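## Chapter 3
# The Biographer and the Private Paper

Most lives of public persons are written from two kinds of evidence. The first was made to be seen: speeches, portraits, printed letters, interviews given to the press. The second was kept in drawers. It includes diaries, household accounts, drafts that were never sent, and notes passed between friends. This chapter considers how a biographer should weigh the second kind against the first, and what duties follow once a private paper has been opened.

The principal case is the life of the poet and theater manager Huguette Chauvin, whose papers came to the Lemaire Library after her death. The collection holds 1302 items. Of these, 47 are letters addressed to her younger colleague, the translator Hiếu Nông, who kept them in the order in which they arrived and wrote the date of receipt on each envelope. Chauvin herself dated almost nothing. Without his habit, the second half of her career could not be placed in sequence at all.

Chauvin also kept a diary, which survives in three volumes. Early readers treated it as a plain record of her days. Later readers noticed that she had copied out whole passages a second time, changing names and softening quarrels, and that the pages describing her break with the Vutari Theater exist in two versions that do not agree. In one she resigns. In the other she is dismissed, and she sets down the words spoken to her at the door.
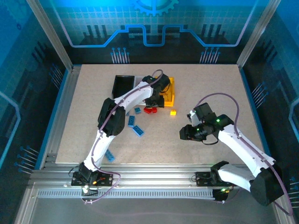
The student should resist the wish to choose the more dramatic version on the ground that it reads as more sincere. A diary may be addressed to a future reader as surely as a speech is addressed to a crowd. The letters to Nông offer a partial check. In one of them Chauvin mentions that she has "given up the keys," a phrase that can support either account, and she then turns at once to the price of paper and the health of her sister.

A further question concerns the living. Nông allowed the letters to be read on the condition that two of them remain closed until his own death. The first biographer, writing before that date, chose to describe the gap openly in a note. The second passed over it, and several reviewers wrongly took the published series to be complete. Section 3.2 reprints both treatments side by side.

### Terms introduced in this chapter

- **Fair copy:** a clean version of a text made from an earlier draft, often with changes.
- **Provenance:** the record of who has held a document and when.
- **Restricted item:** a paper that may not be read or quoted until a stated condition is met.

### Before reading

Select one page from a diary or set of letters in print. Note who first published it, who owned the original, and whether the editor reports any cuts. Bring these notes to the discussion of Section 3.1, which begins with the history of the diary volumes and their two known copies.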